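The quiet part of the radio

Why a small firm in Leketti still tunes its filters by hand, and what it does when the parts it needs stop being made

Most people who buy a radio link never think about the filter. It sits between the antenna and the amplifier, lets through the band you want and keeps out the rest. If it does its job you forget about it. If it drifts, the whole link gets noisy and the customer blames the amplifier.

Seo-ah Chae has been building filters at Lareck for 16 years. She started on the test bench and now runs the design side of the company, which makes cavity and ceramic filters for ferry operators, water companies and a handful of broadcasters.

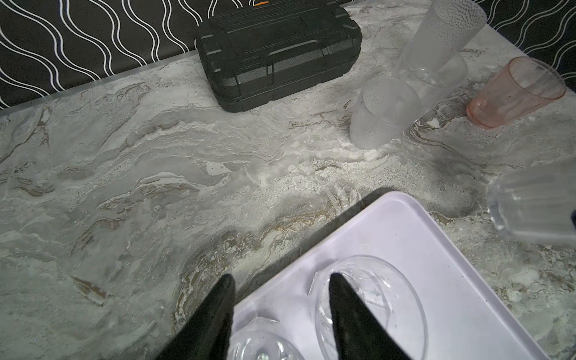
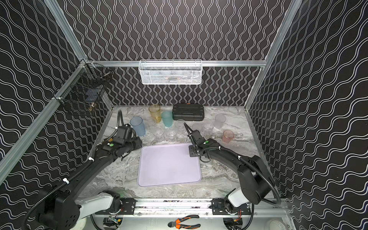
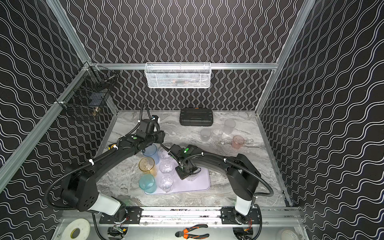
Tuning by ear, almost

A cavity filter is a metal block with a row of chambers cut into it. Each chamber has a screw in the lid. Turn the screw and the chamber resonates at a slightly different frequency. The trouble is that every chamber affects its neighbours, so moving one screw means going back to the others.

Chae tunes with a network analyser on one side of her and a nut driver in each hand. A simple filter takes her roughly 30 minutes. A harder one can take a whole afternoon, and then it has to be cycled through the temperature chamber and checked again in the morning.

"You get to know the shape on the screen," she says. "A bump on the left usually means the second screw is too far in. I couldn't write that down as a rule. Sometimes it's the fourth."

Software can now suggest which screw to turn, and Lareck uses it for training. New starters follow the prompts for their first few months. After that most of them switch it off, although Chae would prefer they left it on for the wider filters, where it catches mistakes that are hard to see.

The ceramic problem

The ceramic filters are smaller and need less tuning, but they depend on bought-in parts. Two years ago the supplier of Lareck's main resonator announced a last order date. The firm had to decide how many to buy, with no clear idea of how long its customers would keep asking for the old design.

Bakari Muriithi looks after purchasing. He bought enough for 5 years at the current rate and began looking for a replacement the same week. The closest match came from Hayashi, whose part fitted the board but had a different temperature curve. In a warm cabinet the passband moved far enough to matter.

The redesign was finished in June. It uses the Hayashi part with a changed coupling layout and a slightly taller can. Existing customers get the old version until the stock runs out, and anyone placing a new order gets the new one. Muriithi keeps the two on separate shelves with different coloured labels, after an early mix-up sent the taller can to a customer whose lid would not close over it.

Out at Branadau

The first of the new filters went to Branadau, a relay site on a headland with a ferry channel on one side and a broadcast mast on the other. The mast is the difficulty. Its signal is strong enough to overload a receiver that has no filter in front of it, and the old unit had been letting a little through in hot weather.

Chae went up with the installer to fit it. The swap itself was short: two connectors, four bolts and a new earth strap. Most of the visit went on measuring the cable run, where they found a connector that had let in water and was losing more signal than the filter.

They replaced that too. The site has been logging its noise level since, and Chae has the readings sent to her once a month. She wants to see a full summer before she changes the figures on the data sheet.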